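Section 3. Recording grasp examples in the simulator

Read this before you believe the progress bar. The Lurura recorder will tell you a session is "rich" once it holds 676 examples. It counts files. It has no opinion on whether they teach the gripper anything.

3.1 Load the Treltorstead tabletop layout and open the wrist view.

3.2 Bring the gripper in until the white piece sits between the finger pads, with the red container behind it.

3.3 Close the fingers, pause, then press Record.

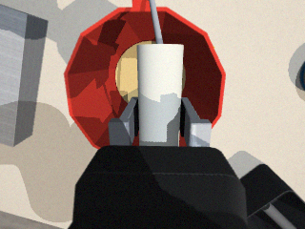 Treltorstead, Wed 28 September

Notes on this revision. Step 3.3 used to say "record throughout". We changed it after Quyên Nông replayed 11 sessions and found the approach had been logged as a grasp in every one.

3.4 Check the shadows. Hard, stepped shadow edges across a pale object are normal for this renderer. The manual for the previous release claimed that varied shadows make a learned grasp sturdier. Maybe so - we have seen no test that shows it, so don't count a change of lighting as a new example.

3.5 Label the thin grey rod separately from the white piece. Auto-label likes to merge the 2 and will report high confidence while doing it.

CAUTION: Never accept a label on confidence alone. Open the view and look.

3.6 Mark anything hidden behind the fingers as "occluded". Do not guess its outline, even if the software offers to finish it for you.

3.7 Save views with the fingers closed on the piece under "held". That label describes the pose and says nothing about whether the lift worked.

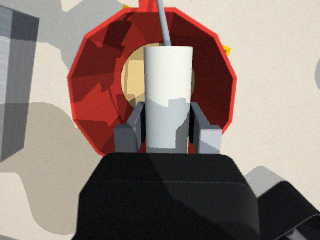 Hadi Bitar, commenting on the draft, asked why we bother with "held" at all if it proves so little, and said he would sooner drop the label than watch somebody report it as a success rate. We kept it, with his objection noted in the label menu.

3.8 Export to the Draretti format. If the export summary shows a "quality score", ignore it until someone can tell you how the score is worked out. We asked in September and are still waiting.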